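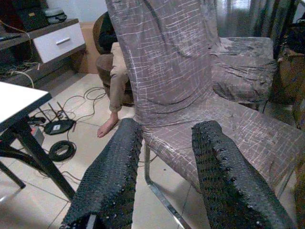 Collection in the Histitz apartment reached 1189 episodes by the end of September, and I would ask the Drevent program office to read that number with some care. It counts every recording that was started and stopped cleanly. It says little about whether the recordings teach the model anything new. The wrist views worry me most. A typical stretch has two open fingers with nothing between them and a pair of chairs in patterned slipcovers behind, and a policy trained on enough of that could learn the upholstery as readily as the task. Gil-soo Yeom thinks the variety in the background will help us. I have not seen evidence either way – the held-out comparison has not been run.

What was kept

Of the 1189 episodes, So-yul Ma has reviewed 344 by hand. She rejected 74 of them, mostly for late grasps and for operators pausing to think with the arms parked over the table. If the rest look the same, we are further from the milestone than the September summary suggested. I would not extrapolate yet. The reviewed episodes all came from the first operators, who were still learning the Plilar controls.

Fast motion is a separate problem. The head view smears an arm when it moves quickly, and the arms throw a dark shadow across the white tabletop between them. Gil-soo proposes to filter blurred sections automatically. My concern is that this would quietly remove most of the reaching and leave us a dataset of hesitation. So-yul will label a small set both ways before anything is deleted. 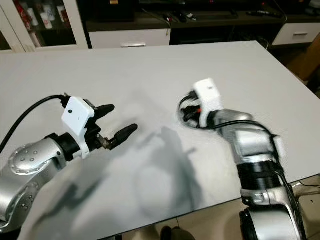

Next period

We will stop adding episodes for 2 weeks and finish the review. After that, collection restarts with a changed order of tasks, so that each operator does the two-arm handovers early in a session. The Yoon annotation tool will be used for the review only. Its automatic success labels disagreed with So-yul's too often for me to report them as results.

No change to the budget is requested. The episode target should, in my view, be restated as reviewed and accepted episodes, and I would like an answer on that before collection restarts.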